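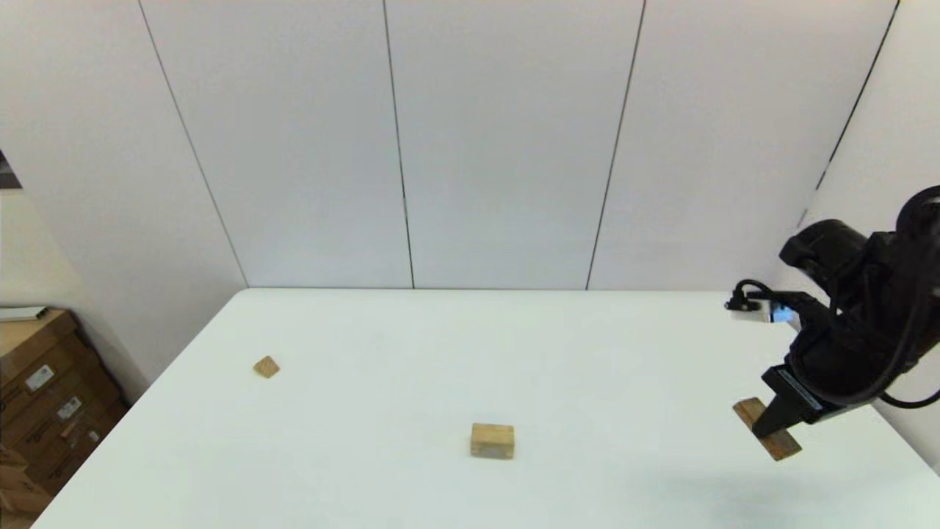
Cube and upright block from the Naltlow range on a white tabletop, with a flat plank held just above it.

Naltlow Plain Wooden Blocks

Product group: Construction and handling materials
Supplied by: Doltier Educational Supply
Page revised: 7/18/26

The Naltlow range consists of undecorated wooden blocks for use in early learning rooms, therapy departments, design studios and teaching laboratories. The pieces carry no paint, lettering or printed marks. The grain of the wood remains visible, and the color varies from one piece to the next, from a pale beige to a light brown. This variation is natural and is not accepted as grounds for return.

Shapes

Small cube. Used for stacking, sorting and grasp exercises. The cube has the same measurement on every side and may be placed on any face.

Rectangular block. A larger piece intended as a base or upright. It will stand on its long side or on its end, although the long side is recommended wherever other pieces are to be placed on top of it.

Flat plank. A thin, rectangular piece used to bridge two uprights, to form a ramp or to serve as a shelf. Darker edges are common on planks and do not indicate a defect.

Shapes may be ordered singly or as part of a room set. The room set contains 385 pieces and is delivered in two lidded crates, with a printed packing list in each. Customers who require a different balance of shapes should state this when ordering – the set price is unchanged, but an additional 7 working days should be allowed for packing.

Finish

All faces are sanded and all edges are slightly eased. No varnish or oil is applied at the workshop. Institutions that wish to finish the blocks themselves should do so before first use and should test the chosen product on a single piece.

Surfaces

The blocks may be used on any level table or floor. A smooth, pale tabletop without a pattern is preferred for observation work, as the outline of each piece is easy to follow against it. The Dusico activity table, listed separately, is supplied with a plain white top and is the surface used in our own showroom.

Care

Wipe with a cloth that has been wrung out well, and dry at once. Do not soak. Do not place in a dishwasher or on a radiator. Small dents may be removed with fine sandpaper, working along the grain. A piece that has split should be withdrawn from use and replaced.

Blocks should be stored in the crates provided, with the planks laid flat. Planks stored on end over a long period may bow.

Replacement pieces

Single replacements are available in all shapes throughout the year. New pieces may appear lighter than those already in use, and the difference generally becomes less marked with handling. Orders for replacements should quote the shape name and the set number printed on the crate lid.

The former Dumitrescu half-size cube was withdrawn in March. Remaining stock is held for existing customers only.

Inquiries

Product questions and sample requests: Nanami Matsuda, Learning Materials
Institutional accounts and delivery: Vivek Rana, Customer Accounts

Sample packs are lent to registered institutions for two weeks. Return carriage is paid by the borrower.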